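Prokitz bedding and bedroom sets

Grey fitted sheet and checked pillowcases
Sold by Trarnetti, Meltcombe

The Prokitz range covers the basics for a bedroom: fitted sheets, pillowcases, pillows and a low bed base. Everything is sold separately, so you can replace one item without buying the lot. The colours have stayed the same since February and we plan to keep them.

Fitted sheet

Plain grey, elasticated all the way round, in single, double and king. It fits mattresses up to 22 cm deep. If yours is deeper, or you use a topper, order the deep version. Wash at 40 with similar colours. It can be tumble dried on low — take it out while slightly damp if you don't like creases.

Pillowcases

Pale sage green with a faint check. They come in packs of two with an envelope opening at the back, no buttons or zips. Standard and large sizes are both in stock. The green is soft and sits well next to the grey sheet, though it looks a little greyer under warm bulbs. 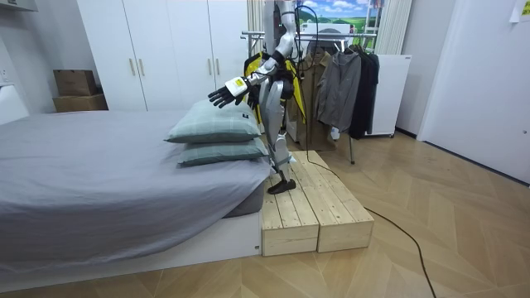 Pillowcases in sage green, with grey fitted sheet and white low bed base.

Bed base

Low, white, with a straight edge along the floor. Delivered flat in two cartons with fixings and a hex key. Allow an hour and clear enough floor to turn the side panels over. Slats are included, the mattress is not.

The white finish goes with most plain wardrobes, including the tall Imai wardrobes we sell under storage. Imai doors and handles are ordered separately. Check your ceiling height before ordering the tall size.

Care

Wipe the base with a damp cloth. Don't use cream cleaners. Wash pillowcases inside out, and wash new ones once before use as the green can shed a bit of colour the first time.

Delivery and returns

Bedding goes out by post within two working days. Bed bases come by van and we will ring to agree a day. Unopened bedding can be returned within 10 days. We can't take back pillows once the bag has been opened.

Item codes
Fitted sheet, grey: 3,025
Pillowcases, sage check, pack of two: 3,106

Page updated Wednesday, June 26, 2019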